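# Toddler dumps every puzzle and walks off. Put them away for a while?

Posted by Kayode Ugwu in Play and Learning, Toddlers

My daughter is 22 months. We have a shelf of knob puzzles and two shape sorters, and she used to like them. Since January she tips every piece onto the floor, tries one, and if it doesn't drop in right away she throws it and leaves. My mother-in-law says I should sit with her and guide her hand until she finishes. My sister says to pack them all up until she is two and a half.

She is fine with other things. She'll stack cups for a long time, she turns pages, and she likes putting clothespins in a jar. So I don't think it's her hands. I just don't know if I should be helping more, helping less, or leaving it alone. She is home with me most days and the puzzles are out all the time.

---

**Zolska**

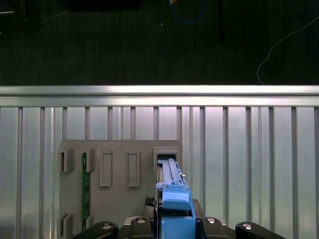
Matching a piece to its hole is two jobs for a child this age. First she has to find the right hole, and then she has to turn the piece until it lines up. Most of the throwing in our house came at the second part. Think of a long thin part like the blue one going into that slot in the gray panel: it has to come in end first and pretty straight. A circle goes in any way you hold it. A square is harder, and a star is harder than that. So I would start over with circles only. Take a sorter, tape over every hole except the round one, and hand her the round pieces one at a time. When she is bored with that, open the square.

A coffee can with a slit cut in the plastic lid is good too. We used large cardboard discs I cut from a cereal box. Check that anything you hand her is too big to choke on, and stay with her while she plays.

As for guiding her hand, I wouldn't. My son pulled away every time. What worked was holding the board still and saying "turn it" once, then waiting. It feels like a long wait.
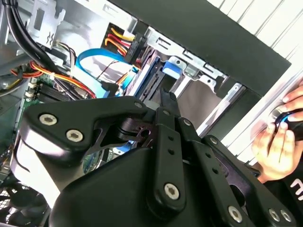

Buvo wants to add that you should put most of the puzzles in a closet whatever else you do. With eight out at once, dumping is the game. With one out, on a tray, after a nap, there is a better chance she sits down to it. Swap it for another when she stops going to it.

I agree with that. We kept two out and the rest up high. I also cleaned up with him, with the pieces going back in a bag, and he liked the bag more than the puzzle for a couple of weeks. I let him.

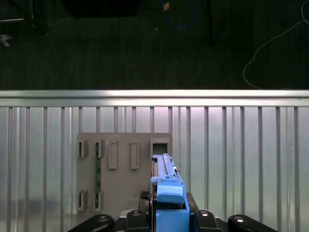 Go to the knob puzzles last. The pictures on them are nice but the outlines are odd, and a cow with four legs only fits one way. If you want to use them now, leave all the pieces in except one. Take that one out, let her put it back, and stop there if she wants to.

---

**Rimudo**

Just put them away. Mine hated puzzles at that age and did a 40 piece floor puzzle before kindergarten. They get there.

---

**Žydrūnas**

I would go between the two. Put the knob puzzles away but keep the jar and clothespins going, as she already likes that and it is the same kind of practice. You can cut a smaller hole in a lid later to make it harder. If it still worries you, bring it up at her two year checkup. We asked at ours and it took five minutes.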